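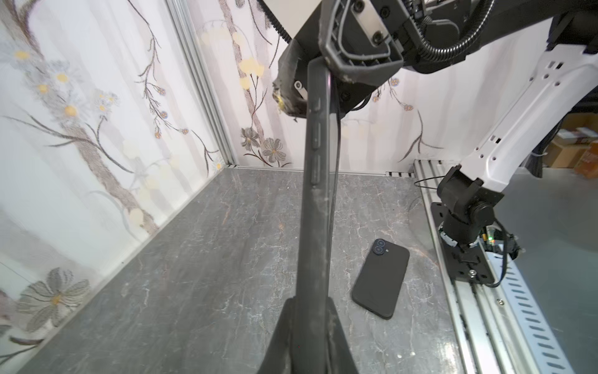

Figure 3. Gripper finger and wrist housing, with a second arm (white, black joints) on the right.

4.2 From the signing ceremony to the first common contract

In the previous section we described how a strategic cooperation agreement between construction groups is usually prepared. In the present section we follow what happens with such an agreement after it is signed. The material is the same: eight framework agreements, together with the letters, minutes and draft contracts which the parties allowed us to read. In total the collection has 826 pages. Two of the agreements have annexes under confidentiality, and for these we use only the main text.

The first observation concerns the language of the agreements. All eight documents speak of "long-term partnership" in the opening article, and all eight leave the duration of this partnership to a later article, where it is often given in a quite different spirit. The agreement between Zimberg and Gollatier, for example, promises in its first article a cooperation "without limit of market or region", and then in the article on validity it allows each side to leave with written notice at the end of any quarter. We do not consider this as bad faith. The two articles were written by different people, as the minutes show, and they serve different readers. The first article was read aloud at the ceremony. The article on validity was negotiated by the legal departments in the weeks before, and the persons on the stage had probably never discussed it with each other.

Lindqvist (Rosalind Lindqvist, in a working note which she kindly shared with us) proposes to call the first kind of article "declarative" and the second kind "operative". We take over these terms, with one change. In her note an article is declarative when it cannot be brought before a court. For us it is declarative when no person in either firm is named as responsible for it. This definition is weaker in the legal sense, but it is easier to apply to documents of this type, where the governing law is sometimes missing completely.

With this definition, the share of operative articles is low in the first version of every agreement and grows with each amendment. The growth is uneven. In the Crenshaw agreement almost all operative articles came in a single amendment, signed when the partners were already preparing a tender for a port warehouse. Until that moment the agreement did not say who should pay for the preparation of bids, who should keep the documents, or in which language the firms should write to each other. The last point looks small, but it takes a lot of place in the letters. Crenshaw wrote in English and expected answers in English; the partner answered in English when the matter was simple and in its own language when the matter was money. One project manager told us that he could guess the importance of a letter before opening the attachment.

Six of the eight agreements led to at least one common tender, and three led to a signed contract. It would be easy to conclude that the other five have failed, and in the trade press such a conclusion is sometimes made. We are more careful. Our interviews suggest that firms enter into these agreements for several purposes, and winning a contract together is only one of them. A medium-sized contractor may wish to be seen next to a larger one when it speaks with its bank. A larger contractor may wish to have a local partner ready, in case the rules for foreign bidders change. Voltwood is the clearest case of this second type. Its management said to us quite openly that the agreement was kept "in the drawer", and that the drawer was the right place for it as long as the market stayed as it was.
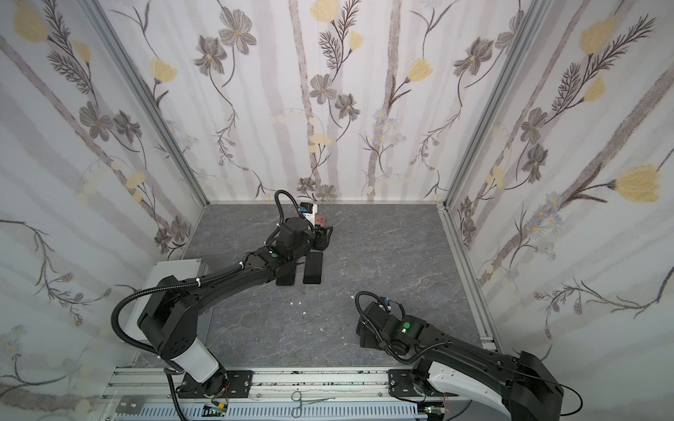 The Voltwood case also shows how difficult it is to date the beginning of a cooperation. The agreement was signed in August, but the technical teams had exchanged price lists already in the spring, on the basis of a personal contact between two estimators. After the ceremony this exchange stopped for some months. The estimators had been told that from now on all communication must go through the coordination office, and the coordination office did not yet exist. When it was finally opened it had a part-time secretary and a shared mailbox, and the estimators went back to calling each other by telephone. In the minutes of the first coordination meeting this earlier contact is not mentioned at all.

A similar pattern, in a milder form, is found in the Zimberg and Gollatier files. Here the coordination office was created quickly and it worked well, but it had no right to sign. Each decision on a joint bid had to go back to both headquarters, where it was treated as a normal internal request and waited in the normal queue. For one tender the approval from the second headquarters is dated later than the closing date of the tender itself. The parties solved this with a new annex giving the office a small budget and a limited right of signature -- the shortest annex in our collection, and in the opinion of both firms the most useful.

We should say also something about the ceremonies. At first we intended to leave them aside, as they contain little information on the business side. During the interviews, however, they were mentioned again and again. Staff who were present at a signing remembered the names of their counterparts and felt free to contact them directly. Staff who joined later did not have this advantage, and several of them asked us, half seriously, whether we could tell them who was sitting on the other side. Where the agreement included a list of contact persons, this list was in most cases not updated after the first year.

There are two limits to these findings. First, the firms which opened their files to us are likely to be the ones which are satisfied with their conduct, and the agreements that ended in dispute are missing from our material. Second, we read the letters in the form in which they were archived, and calls and informal meetings are visible only when someone took the trouble to write a note. The status of all agreements was checked with the parties for the last time on Apr 8, 2025, and later changes are not considered.

In Section 4.3 we turn to the question of cost, and in particular to the cost of unsuccessful bids, for which the declarative articles give no guidance at all.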